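3.2 Floor finish and reported slipperiness in older rental housing

Survey items on flooring were taken from the second wave of the Hemidville tenancy study.

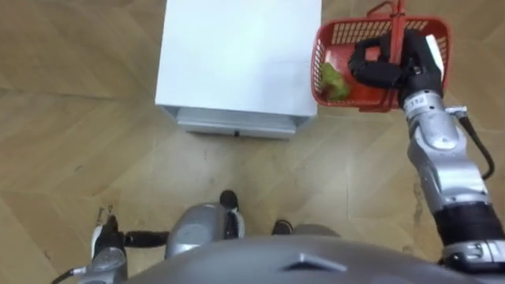

Respondents were asked to name the main floor covering in each habitable room, the year in which it was last refinished or replaced, and the product used for routine cleaning. Answers on the year of refinishing were missing for many of the older units, and in those cases the date was taken from the landlord's maintenance record where one existed. Units with neither source were kept in the sample but left out of any model that uses age of finish as a predictor.

A total of 164 units had complete data on floor covering, finish and cleaning product. Wood floors were divided into strip, block and patterned layouts, the last group covering both herringbone and chevron (Figure 3). We did not separate herringbone from chevron in the analysis. Tenants used the two words interchangeably, and the maintenance records were no more consistent. For the purposes of slip resistance the distinction matters little, as both layouts place the joints at an angle to the usual walking direction.

Figure 3. Patterned wood floor in a room, with scuff marks and faint darker seams between planks. Floors with this type of layout were coded as "patterned" whether the ends of the planks were square or mitered.

The outcome variable is the tenant's own rating of slipperiness on a five-point scale, given separately for bare feet, socks and indoor shoes. Self-rating has known weaknesses. People adapt to the floors they live with, and a tenant who has lived in a unit for years may rate a floor as safe that a visitor would find difficult. We therefore included length of tenancy as a control in all models and repeated the main analysis on the subset of tenants who had moved in within the previous 2 years. The direction of the results did not change, although the intervals were wider.

A pendulum test was carried out in 16 of the units to check the ratings against a physical measure. Access was arranged through the property managers and the visits were completed in October. Each floor was tested dry and then again after a measured amount of water had been applied, at three positions along the main walking path. Positions under rugs and within the swing of a door were excluded. The dry readings showed little spread, and they were only weakly related to the ratings. The wet readings were more useful. Floors rated as slippery in socks tended to have lower wet values, and the relation held after the single oiled floor was removed from the set.

Layout taken alone had no clear effect. Patterned floors received slightly higher slipperiness ratings than strip floors in the unadjusted comparison, but the difference was lost once the type of finish was entered. This is easily explained by the makeup of the stock. Most of the patterned floors in the Hemidville buildings are original, have been sanded more than once, and carry a film-forming lacquer. The strip floors are newer on average and include a larger share of factory-finished products with a light surface texture. A comparison of layouts that ignores finish is mostly a comparison of building age.

Finish had the strongest association with the outcome. Lacquered floors were rated as more slippery than oiled floors for socks, and the gap was smaller for bare feet. For indoor shoes no difference could be shown. Waxed floors formed a small and mixed group - several had been waxed over an older lacquer - and we report them separately in the appendix without drawing any inference from them.

The cleaning product was entered as a three-level variable: water only, neutral detergent, or a product sold as a polish or "refresher". Tenants who used a polish gave higher slipperiness ratings at every level of finish. The likely mechanism is buildup of residue between cleanings, and this agrees with the account given in an earlier report on the Tranidgate buildings, where stripping the residue improved wet readings without any other treatment. Frequency of cleaning was also tested. It had no effect by itself, but there was some sign of an interaction with product type, with the highest ratings found among tenants who polished often. The number of cases in that cell is low and the result should be treated as a lead for further work.

Visible wear was scored from tenant responses on a four-point scale running from "none" to "finish worn through". Wear was expected to increase roughness and so to lower the ratings. That was seen only at the top of the scale. At the lower levels, where wear consists of scuffs and fine scratches in the surface film, the ratings were flat. Sylvain Pons, who coded the maintenance records, noted that landlords used the word "worn" for anything from dull patches to bare wood, and we did not use their descriptions as a substitute for the tenant score.

Two further limits apply. First, the sample is drawn from rental units under three managing firms, of which Wouters accounts for the largest share, and refinishing practice within a firm is fairly uniform. Finish and firm are partly confounded as a result. A model with a separate intercept for each firm gave a smaller estimate for lacquer, though one still clear of zero. Second, the survey did not ask about falls. Ratings of slipperiness are related to caution in walking as well as to the surface, and a floor that is rated as slippery may be one on which people take more care. The study cannot say whether the lacquered floors led to more injuries.

Coding was done in Histura, with all flooring items coded twice. Disagreements on layout were rare and were settled by reference to the building plans. Disagreements on finish were more common, mainly between lacquer and hardwax oil, and units where the two coders could not agree were set to missing. The coding sheet used here is the version of 5 September 2022; an earlier version combined oil and wax in a single category and is not comparable.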